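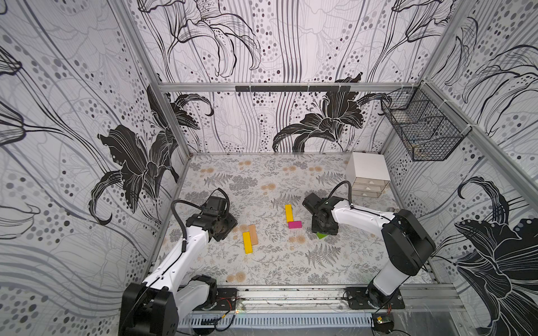 Hanging Large-Pattern Wallpaper: Notes on Drop Match

Large floral prints, including the lily designs that have come back into stock at the Barham store, have a long vertical repeat. Waste is higher than with plain paper and should be worked out before ordering.

Measure the wall height and add 3 inches for trimming. Divide by the repeat length printed on the label, round up to the next whole number, and multiply by the repeat. The result is the cut length per strip. For a half-drop match, cut alternate strips from two separate rolls.

All rolls must carry the same batch number. Shade differences in gray inks are hard to see on the roll and easy to see at a seam.

Book pasted strips for 8 minutes unless the label gives another time. Start at a plumb line, not at a corner. At inside corners, split the strip and overlap by 1/8 inch.

The Masel seam roller is back in stock at Barham and Balton. Zawadi Biwott will run the paste and trim workshop at Balton in March. Places are limited to 12.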